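I have been meaning to write about my new evenings for weeks, and Domenica keeps asking what on earth I do all day, so here goes. I teach a robot to handle paper bags! You work both arms by remote control, slowly, and every try gets saved so it can learn from how you moved. We are at 138 saved tries and Leopold would like 482 before December, bless him.

I thought my hands would be the tired part, but it's my patience. Paper folds wherever it likes, and you can't feel a thing through the controls, so you learn to look hard and go gently.

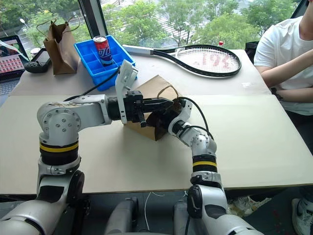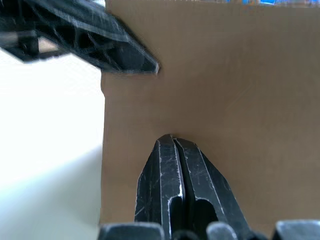

Laine has a lovely light touch and I'm trying to copy her, mostly by breathing out before I close a gripper (silly, but my tries have been cleaner for it). Next up is putting things inside the bag, and I've asked for 4 extra days of practice first.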